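Cable spaghetti on the floor, how do you all deal with it?
Home & Office > Tidying > Cables and cords

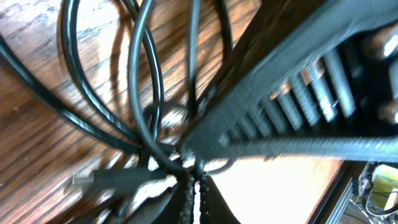 My floor this morning. Black cables on wood, USB plug lower left.

Posted by orangeplank, 2019-01-22
OK so I've been putting this off since September and I'm finally fed up. Every cord I own is black! I can't tell the USB ones from anything else without following them all the way to the end, and they seem to tie themselves together whenever I leave the room. I have 80 dollars to spend and one Saturday. I was looking at the Bireo cable tray, the one that screws up under the desk, but I rent and I'm nervous about drilling. Any ideas?

corddrawer wrote:
Don't buy anything yet. Unplug it all, lay it out straight, and see what you still use. I did mine last winter and ended up with a shoebox full of cords for stuff I'd gotten rid of. Then hook-and-loop ties, a big roll, cut to length.

matte_finish wrote:
I had the Bireo tray. It's fine, but a pain if you swap things a lot, you're on your back under the desk every time. I went with the Vanhove sleeve instead (the zip kind) and love it.

corddrawer wrote:
Sleeves are worse!! One cord goes bad and you have to open the whole thing up. Ties, seriously.

matte_finish wrote:
It's a zipper. It takes ten seconds. I've opened mine twice in a year.

hallway82 wrote:
Nice floor, by the way. I love that dark grain with the sun on it. I'd get the cords up off it just for that, my vacuum ate a phone charger in the old apartment and left a scratch I paid for when we moved out.

For color, put tape on both ends. Red for the computer, yellow for chargers, whatever you like. Cheap and it peels off.

orangeplank wrote:
Tape on both ends, why did I never think of that. And yes, I'm scared for the floor too, it came with the place.

Is there a no-drill tray that holds up? I saw one from Dradevik with clamps.

matte_finish wrote:
I've got that one on my second desk. The clamps are good, but measure your desktop first, they don't open very wide. The hardware store in Cluddale had them on sale last time I was in.

corddrawer wrote:
If it's clamps I have no complaint. Still sort first though. And coil the extra length loosely, those tight little loops are hard on the cord.

orangeplank wrote:
Fine, fine, sorting first! I'll get tape and ties tomorrow and measure the desk tonight. Still on the fence about the sleeve.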